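Folding tips picked up at a robot open day

Hastora opened its training rooms at Planthorpe to the public in April, and I went with Estela Orellana, who wanted to see how a machine learns to fold a T-shirt. I wanted to know whether any of it would help with my own laundry. A fair amount of it did. The notes below are mostly about clothes and bedding, with a little about the visit at the end for anyone thinking of going.

Most of the morning was people folding. The operators work with a gripper in each hand, and the robot later learns from what they did. Since a gripper has two fingers and no palm, the operators can't smooth a cloth flat the way you or I would. They have to get it right by where they pick it up and how they set it down. That turns out to be useful for ordinary folding too.

Find two corners before you do anything else

Pick up the item by any edge and let it hang. Run along the edge to the nearest corner and hold it, then do the same in the other direction. Don't start folding until you have both. The operators are told to put the cloth back down and start over if they have lost a corner, and they say it is quicker than fixing a crooked fold.

Pull it tight, then lower it

Hold the two corners at the same height and pull until the top edge is straight. Lower the bottom hem onto the surface first and let the rest follow as you bring your hands down and away from you. The cloth lies flatter this way than if you drop it and pat it. For knits, pull only until the edge is straight. More than that and the shoulders of a T-shirt will go out of shape over time.

Use a bed, and make it first

A table is a better height, but a bed is wide and the cloth doesn't slide on it. Pull the sheet tight before you start. Wrinkles in the sheet catch the hem and you end up folding them in. If your back complains, sit on a low stool, or do six items and take a break.

Choose a sheet that contrasts

Lay dark clothes on a light sheet and light clothes on a dark one. Tarık Gezer, one of the operators, told me they change the sheets to give the robot some variety, but he has found it easier on his own eyes as well. I tried it at home with black socks and he is right.

Sort by size, then by kind

Towels and sheets go first while you have the whole surface. Shirts next, small things last. One operator's practice load was 41 pieces and she did every large one before touching a sock.

Fold to the shelf

Measure the shelf once and fold to fit. Mine is deep enough for a T-shirt folded in thirds and then in half. Cut a piece of stiff cardboard to the finished size and keep it with the laundry. You can fold the first few around it until your hands know the width.

Don't save it all up

Operators in training fold 100 items in a session, and the last ones look worse than the first. Two small loads a week are easier to keep neat than one big one. Take clothes out of the dryer while they are still a little warm and lay them flat if you can't fold right away.

If you go

The session lasts 90 minutes. Wear flat shoes, because you will be standing. Visitors can try the grippers for a short while near the end. They are heavier than they look and my wrists felt it the next day. Estela managed a hand towel. I managed half of one. Ask questions during the folding; the operators don't mind, and you learn more from them than from the talk beforehand, which was mostly about software. Parking is on the Verbruggen side of the building and it fills early.

Folding practice on the beds at Planthorpe:

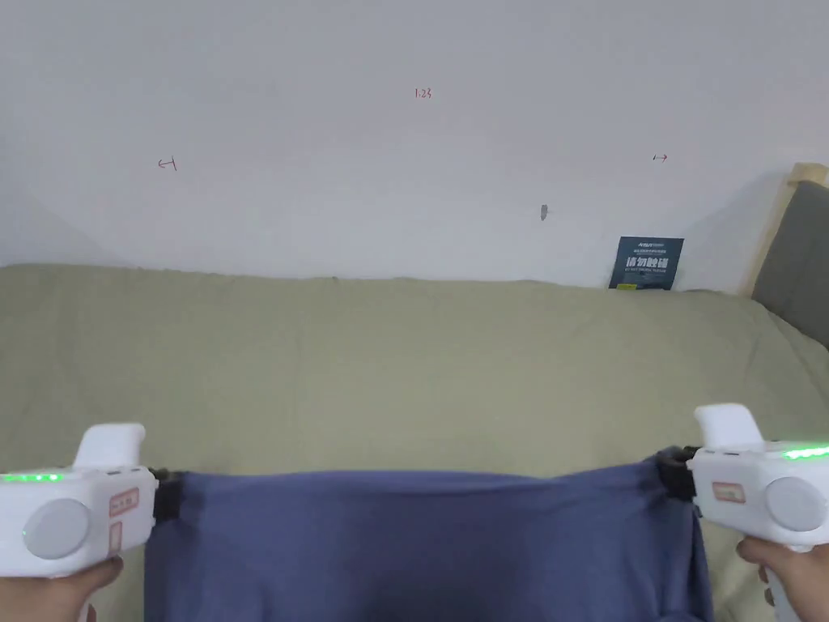
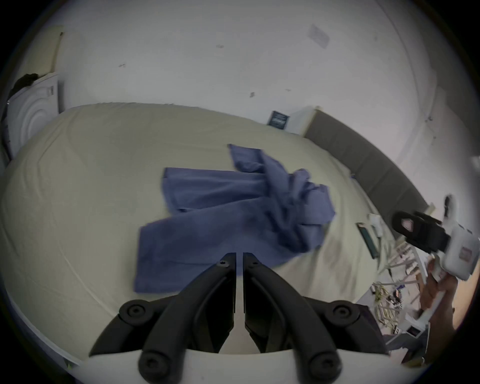 Lilla Szénási wrote in after reading these notes to say that the cardboard works for pillowcases too, but that she gave up on it for towels, which come out too thick to slide off. She folds towels in half lengthwise, rolls them from the short end, and stands them upright in the closet so she can pull one out without upsetting the pile. She also asked whether the robots can do a fitted sheet yet. I put that to Tarık by email. He says they are still working on hand towels, and that he can't fold a fitted sheet either.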